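Reading the Quintela district bulletin by sample date

09/01/2020

The Quintela district health office puts out a daily bulletin on coronavirus cases. It is one page, it comes out in the early evening, and its first line gives "new cases today". The local radio reads that line out, people repeat it at the bakery, and by the following morning it has turned into either "it's getting worse" or "it's going away".

I have been copying the bulletin into a spreadsheet since April. What follows is a note on what the first line measures, and on a second table further down the page that I think is more useful.

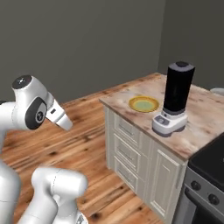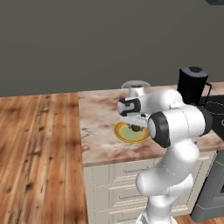

Computer renders: a white robot arm near a kitchen island, and its gripper over a yellow bowl on a marble countertop.

What "new cases today" means

There are at least four dates attached to a positive test. The person starts to feel ill (if they do at all). A swab is taken. The laboratory produces a result. The result is entered in the district register. The bulletin's first line counts by the last of these. A case is "today's" if a clerk entered it between one afternoon's cut-off and the next.

This is stated in the footnote, in small type, and has been since the second week of the bulletin. The office has never hidden it. But the headline carries no such label, and the footnote doesn't survive being read out on the radio.

If the gap between swab and register were constant, the choice of date would matter very little. The curve would be the same shape, moved along by a fixed number of days. The gap isn't constant. Swabs from the town of Quintela go to the hospital laboratory there, and most are entered the day after they are taken. Swabs from Ramitz and the villages above Sastela go by van to a contract laboratory outside the district. These usually take longer, and at the end of last month they took 5 days.

So the district runs on 2 laboratories with different turnaround times, and the published daily figure is the sum of both. When the slow one falls behind, the total drops. When it catches up, the total jumps. Neither movement says anything about how many people were infected on those dates.

The 127

The bulletin that set off most of the recent argument reported 127 new cases, the highest single figure since it began. The four before it had been low. The low ones were taken locally as good news, and the swimming pool in Ramitz put up a notice about reopening. After the high one the notice came down again.

The sample-date table for the same week looks quite different. It is the third table on the page, headed "Positives by date of collection", and it is revised every day as results arrive. Once the contract laboratory's backlog had gone through, the 127 were spread over six collection dates. The largest share belonged to a day on which the headline had been one of the lowest of the summer. No single collection date in the table came anywhere near 127.

The revised table shows a gentle rise that started before the low bulletins, carried on through them, and was still going when the high bulletin appeared. It is a less dramatic story than a lull followed by an explosion. It is also a slightly worse one in one respect: the rise began earlier than anyone reading the headline would have supposed.

How to read the collection table

The table has a problem of its own, which should be kept in mind before anyone swaps one bad habit for another. The most recent rows are always incomplete. Yesterday's collection date will show a handful of positives, because most of yesterday's swabs have no result yet. Plotted as it stands, the line dives towards zero at the right-hand end every single day. I have seen this chart shared twice in the town group with a comment to the effect that the outbreak was over.

My own practice is as follows.

I save a copy of the table every day and never overwrite the old one. The office replaces the file in place, so the earlier versions are lost unless somebody keeps them.

For each collection date I note how the number grew from one version to the next. After a few weeks this gives a fair idea of how complete a row is when it is one day old, two days old, and so on. For the hospital laboratory the rows settle quickly. For the contract laboratory they don't, and I treat anything under a week old as provisional.

I grey out the provisional rows. I don't attempt to fill them in with an estimate. There are proper methods for doing so (the search term is "nowcasting") and they work tolerably when the delay is stable. Ours changes with the van timetable, and I'd rather have a grey area on the chart than a confident line drawn through it.

I use a seven-day sum on the settled rows. Collection drops at weekends and a shorter window picks that up as a wave.

The cumulative total

The total stands at 1,546 as I write. It is the one number in the bulletin that is not much affected by the delay, at least over any period longer than a fortnight. Its weakness is different. In April a swab was given only to people admitted to hospital, and to staff. Now anyone with a cough can get one at the marquee behind the Quintela bus station. A case counted in spring and a case counted this summer were selected by different rules, and adding them together gives a number that is correct as a count of positive results and not much use for anything else. In particular it can't be used to say that there is more infection about now than there was then.

I would like to see tests carried out, by collection date, next to positives by collection date. The bulletin does give tests, but by date of registration only, and it gives them as specimens. A hospital patient tested three times counts three times. Dividing one column by the other produces a percentage that mixes people with specimens and two different calendars. I did it for several weeks before I noticed, and the chart has been taken off this blog.

Correspondence

I wrote to the health office with three questions. I had a reply from Arnulfo Pacheco, who prepares the bulletin, and it was a good deal fuller than I expected. With his permission, the substance of it:

On the order of the tables, the format was fixed at the start, when there was a single laboratory and registration followed collection by a few hours. The distinction had no practical effect at that point. The second laboratory was added later and the page was left as it was.

On the backlog, the contract laboratory's results come in as a spreadsheet attached to an email and are typed into the register by hand. A direct link through Inomow, the records system the hospital uses, has been asked for. The obstacle is that the two sides identify patients differently and every mismatch has to be checked by a person. He gave no date for it and I didn't press.

On tests by collection date, the data exist, and he will ask whether they can be published. He also pointed out an error of mine. I had been counting the "re-tested" row as new positives. It holds people already in the register and should be left out. I have corrected this back to the first sheet. The effect is small, but it was there in every week and always in the same direction.

What I would change on the page

Put the collection table first, with the recent rows shaded. Label the present headline "results registered since yesterday". On any day when one laboratory has delivered a batch from several dates, say so in a sentence beside the number. The last of these would cost nothing and would have dealt with most of the confusion over the 127.

None of this needs new software. I have mocked it up as a single page and sent it to the office, and will post it when I have found out whether they mind.

Files and notes

The spreadsheet is in the usual place, with one sheet per bulletin. Three bulletins are missing from early on, when I hadn't yet started saving the page daily. If anyone in Sastela or Ramitz printed them at the time I would be glad of a scan, even a poor one. The columns are named as in the bulletin, with an added one for the date on which I saved the copy. Dates are day first throughout, except on the May sheets, where the program changed them without asking and I have yet to put them all back.

Comments are open. Please give the bulletin number if you are querying a figure.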